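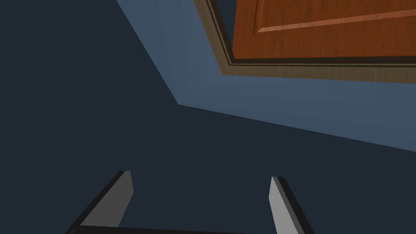
Ticket 571: Door-opening task stalls before grasp (simulation)

Project: Urio household chores
Component: Sedetti wrist view, approach planner
Status: Open
Reported by: Losbridge test desk
3 comments | 2 shares

Summary
The arm is told to open a wooden door. It stops with the gripper open and pointed at a plain dark surface. The door is only partly in the wrist view, up in the right corner, and no handle is visible. The planner reports "target in view" and waits until the 400-step limit.

Expected
Planner turns the wrist toward the door, finds the handle and starts the approach.

Checked so far
1. Gripper command. Open command accepted, no fault logged.
2. Door detector. Fires on the wood panel and trim alone. It does not require a handle.
3. Camera tilt. The wall and door come in at a steep angle. Leveling the wrist by hand and restarting gave the same stall in 2 of 3 runs.
4. Step limit. Raised, no change. Put back to 400.

Comment, Drirnemholm integration
"Target in view" should depend on the handle. Patch in review. Until it is merged, please leave door opening off the list of chores marked ready. Drawer pulls use a separate check and are not covered by this ticket.

Comment, test desk
Agreed. Moved to "not ready" on the September chore sheet. Will rerun from the same start pose with the patch.

Related tickets
Drawer pull slips at full extension
Cabinet hinge limit set too low
Light switch press registers twice

This site uses cookies to keep you signed in. Accept | Settings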